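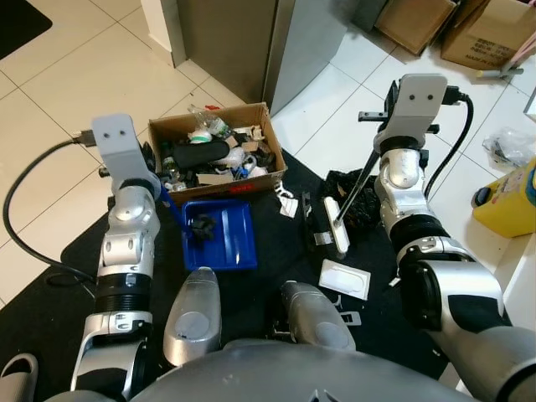
3.2 Floor clearing and small litter

Draft by T. Vanags, with notes from O. Akpan. Last edited Jan 13, 2026.

Most household cleaning studies start with counters or dishes. We looked at floors, and mainly at the last stage of a floor job – the small stuff left after the big things have been picked up. Paper scraps, bags, packaging, bits too light for the hand to bother with and too big for a vacuum. In the Enstead interviews this stage was the one people put off most.

Figure 3. Floor litter on a black mat over white tiles. Open cardboard box with mixed debris, blue tray in front of it, crumpled paper and black plastic bags to the right.

The box in Figure 3 is typical of what we call a catch-all. A clear plastic bottle, a white plastic bag and a scrap of tan cardboard share one container, with no sorting by material. Participants in Flamham did the same thing in July, even those with separate bins in the kitchen. Asked why, most said they sort later. Diary entries suggest that later is often the next morning, sometimes never. Benjelloun homes were a little better on this but the sample there was small, 12 households against 22 in Flamham, so we dont read much into it.

Second point, the tray. A shallow open tray takes light debris with less lifting than a tall box, and it can be pushed right up to the pile. Drawback is obvious. Anything light slides back out when the tray is tilted toward the box, and the person sweeps the same scrap twice. We coded this as a "return" (see 3.4). Returns were most common with thin paper, then film plastic. Flat cards were awkward in a different way: a stiff card lying flush on a mat, like the white card or packet in Figure 3, gives the brush nothing to catch. People in the study bent down and used a fingernail, or shoved the card to the edge of the mat and got it there.

Plastic bags need there own category. Heaped together they count as one item for most people, and we first coded them that way. Akpan objected – a heap comes apart under a brush and turns into several items, spread over a wider area than before. We recoded all 1,000 clips with bags as a separate class. Agreement between coders went up after that, mostly on the Wutetti material.

Surface matters too. On bare tile the grout lines hold crumbs and fine dust, while a mat keeps most of the mess in one place but grips the bristles. Black mats hide dark debris as well, and two coders missed dark items on them that a third one found. For this reason all dark-on-dark clips were viewed 3 times before scoring.

Not covered here: liquids, broken glass, pet hair. Pet hair is treated in Section 5.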